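Ivport Migration Survey System
Internal migration and temporary residence data collection for statistical offices
Manufacturer: Lagman
Current release: February 2025

Overview

Ivport is a software and hardware package for recording internal migration at the household and person level. It is sold to city and provincial statistical offices, labor departments, and research groups that need to count people living away from their registered place of residence. It covers questionnaire design, field entry, matching against an existing residence register, and output of origin-destination tables.

The system does not replace a civil register. It reads from one where it exists, and it can run without one. Offices that have only a census frame can load the frame as an address list and treat all registration status as self-reported.

A complete package consists of the Ivport server license, the Rastach field client, one set of handheld terminals, and the standard code lists. Each part can be ordered separately.
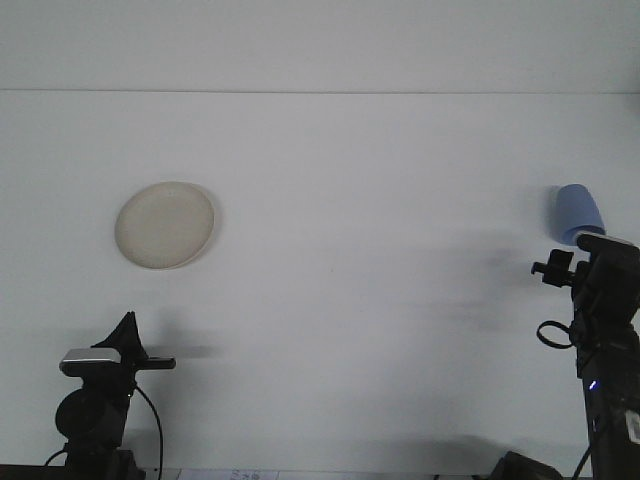 Person record

The standard person record has 44 fields. Fourteen are required at entry and the rest depend on the survey design. Required fields include sex, year of birth, place of usual residence, place of registered residence, date of arrival, previous place of residence, and main reason for the move.

Reason for move uses a two-level list. The first level separates work, education, family, housing, and other. The second level is set by the office and can be changed between survey rounds -- old codes are kept and mapped to the new ones, so a series is not broken when a category is split.

Duration of stay is computed from the arrival date and is not entered by the interviewer. The threshold for counting a person as a migrant is a project setting. Common choices are six months and one year. Tables for more than one threshold can be produced from the same data without re-entry.

Persons who return to their registered residence for part of the year are stored with a seasonal flag and up to six absence periods. A seasonal person is counted once in the resident totals. The flow tables can include or exclude return moves.

Rastach field client

Rastach runs on the supplied terminal or on any tablet that meets the requirements listed under Specifications. It works offline. Completed interviews are stored encrypted on the terminal and sent when a connection is available. A terminal holds 1000 household interviews before upload is forced.

Skip rules and range checks are applied as the interviewer types. Hard checks block entry. Soft checks show a message and ask for a reason, which is saved with the record. The number of soft checks overridden by each interviewer appears in the supervisor report.

Place names are selected from a code list with search by partial spelling. Where a place has changed its name or boundary, former names remain searchable and resolve to the code valid on the date of the move. Interviewers can enter free text if no match is found. Free-text entries go to a coding queue on the server.

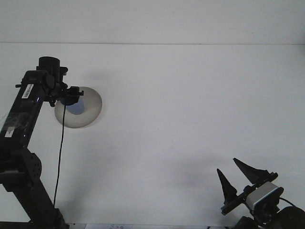

Black arm at a white tabletop.

Record matching

Matching compares survey persons with the residence register on name, sex, date or year of birth, and registered place. Each pair receives a score. Pairs above the upper limit are accepted, pairs below the lower limit are rejected, and pairs between the two go to clerical review. Both limits are set by the office.

The review screen shows the two records side by side with differing fields marked. The reviewer's decision, user ID, and time are written to the audit log. A second reviewer can be required for any share of decisions.

Name comparison handles transliteration variants through a replaceable table. Offices with their own table should supply it as a two-column text file in UTF-8. Family name order is a project setting and can be overridden by region.

Matching is optional. When it is turned off, the registered place reported in the interview is used in all tables, and the output is labeled accordingly.

Output

Standard tables:
Stock of migrants by age group, sex, and duration of stay
Origin-destination matrix, by province or by district
Reason for move by origin and by education level
Share of migrants holding a local residence permit
Children under 15 living apart from one or both parents
Net flow by district and survey round

The origin-destination matrix supports up to 326 areas in a single table. Larger geographies have to be run in blocks and joined after export. Cells below the disclosure limit are suppressed, with secondary suppression applied to protect row and column totals.

Weights may be imported or computed. The built-in method adjusts for nonresponse at the cluster level and then calibrates to population totals by age and sex. Variance estimates use a replicate method with up to 200 replicates.

Export formats are CSV, fixed-width text, and spreadsheet. A codebook is written with each export.
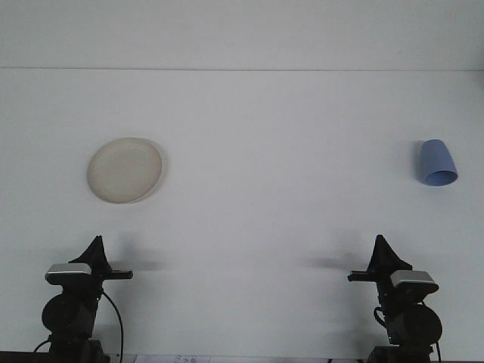
Round cream-colored plate on a white table.

Specifications

Server operating system: 64-bit Linux
Server memory: 16 GB minimum, 32 GB with matching turned on
Client operating system: Android 11 or later
Client storage: 4 GB free
Transfer: HTTPS, resumable
Encryption at rest: AES, 256-bit key
Interface languages: English, Spanish, French; others by language file
Character set: UTF-8 throughout
User roles: interviewer, supervisor, coder, analyst, administrator

What is not included

Map display is not part of the package. Area codes can be joined to boundary files in any mapping program. International migration is recorded only as country of previous residence, with no visa or entry fields. Ivport does not connect to mobile phone location data.

Training and support

Training is held at the Getmont office each June and on site by arrangement. The on-site course takes four days: two for field supervisors, two for the server team. Offices should have their code lists loaded before the course starts -- without them the matching exercises cannot be run.

Support covers code list updates, minor releases, and help by e-mail. Releases that change the person record are announced one full survey round ahead. Conversion of data from an earlier release is done by the office with the supplied tool.

Ordering

Licenses are issued per office, with no limit on the number of named users. Terminals are priced separately and ship with Rastach installed. Requests for a quotation should state the number of interviewers, the expected number of households per round, and whether a residence register is available for matching.

Sales and quotations: Analyn Tiongson, Lagman
Technical questions: Gerardo Sebastian, Lagman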